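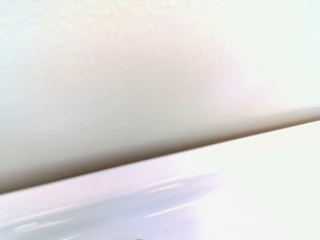
Siv Hedlund had been wiping counters at the Braswood for 30 years when the company sent a machine to do it. They called it the Yuen, after the model name on the crate, and it came with a binder. Her first job was to walk it through the back kitchen and write down what it missed. What it missed was edges. Where the grainy matte surface ended, a long rounded lip sloped away, and past the lip the white was glossy and threw the light back in streaks. On one side the glare wiped out everything. Siv could read that kind of surface with the flat of her hand. The Yuen stopped 2 inches short of it and waited.

"It thinks the shine is a hole," said the technician from Justari.

"Can you tell it otherwise?"

"I can tell it. It might not agree."

He typed for a while. The Yuen went forward, pressed down, and dragged the cloth along the lip very slowly. Siv timed it on the wall clock. Seven minutes. She did that stretch in less than one, and she talked to people while she did it.

By the end of March it was down to four minutes and had stopped being afraid of the shine. It still couldn't rinse its own cloth. Siv rinsed it, wrung it out, and put it back in the grip, and the arm closed on it and went back to work.

"So who's helping who?" asked the night cook.

She wrote that in the binder, under Comments, and the technician crossed it out.

On the last day of the trial he asked her to sign the form. There was a box for Ready and a box for Not Ready. Siv asked if there was one for Ready if I'm standing here. He said there wasn't.

She left both blank, signed her name, and went to rinse the cloth.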